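June 2026
By the Fanari Clothing Reuse Group

3.2 Sorting the shirts

I'll admit it, shirts were the part of this study I was looking forward to least. Our donations came in from the Nesevell drop-off point in April, 941 pieces in all, and 260 of those were shirts of one kind or another. Most had been stuffed into bags, so they reached the sorting table in whatever shape the bag gave them.

We started out scoring how crumpled each piece was on the Kuipers scale, which runs from 1 (flat, or near enough) to 5 (a ball). It works nicely for T-shirts. Flannel is another story – it's thick, it holds a fold, and one shirt can be almost flat at one end and a complete heap at the other. Figure 2 shows the kind of thing I mean.

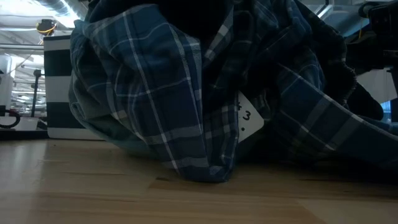
Figure 2. Plaid flannel shirt in a loose heap on the sorting table, with a white paper tag partly tucked into the folds.

Two of us scored every shirt separately, and we disagreed on 14 of them. Nearly all of those were plaid! My own feeling is that the pattern does half the damage. When the stripes bend you notice every little crease, and a plain navy shirt in the same state just looks a bit tired (I went back and rescored a few plain ones after that, and moved them up).

Tags gave us trouble too. We wrote them by hand on white paper, and they slid into the folds all the time, so reading one often meant moving the shirt and spoiling the very thing we wanted to score. For the second batch we scored first and read the tag afterward. That went a lot faster – I wish we'd done it from day one.

Comments (2)

militness_fan: Did you try scoring the sleeves on their own? Mine are always the worst part.

laundryday: We pin our tags to the collar. Slow, but they stay put.

Contact us | © Fanari Clothing Reuse Group | Back to top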